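Brikby planting log - README

Sowing, planting and harvest records for the shared kitchen garden at Brikby, kept by Hatice Duman and Theda Reinholz. Last updated 29/10/2025.

What is in the files

beds.csv lists every bed with its length, width and hours of summer sun. sowings.csv has 146 rows, one per sowing or planting out. harvest.csv gives weights in grams after trimming. Join them on bed_id. Crops that failed are kept in, with the harvest left blank. A zero means the crop was picked and thrown away, mostly slug-eaten lettuce.

Variety names are written as on the packet. Bragança is the name we use for a tall kale grown from Kai Kröger's own seed, so don't expect to find it in a catalogue.

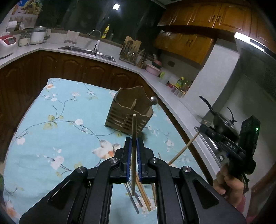 Sowing depth is in millimetres and was measured for peas, beans and garlic only. Small seed was covered by eye and the column says "surface" or "shallow". Anyone adding rows should keep to the same method: mark a plain wooden chopstick like the one in the picture, push it in narrow end first and read off the depth before dropping the seed. Depths from before February were done with a finger and carry the flag est.

Known problems

Beds 2 and 3 were merged in spring - the old numbers are still used in sowings.csv. Jana Nolte's broad beans were weighed in their pods, everyone else's without. The rain column stops when the gauge cracked and has not been filled in from elsewhere.

Corrections

Send them to Hannelore Tiedemann with the row number and the old value. Please don't sort the files before editing, as she compares them line by line.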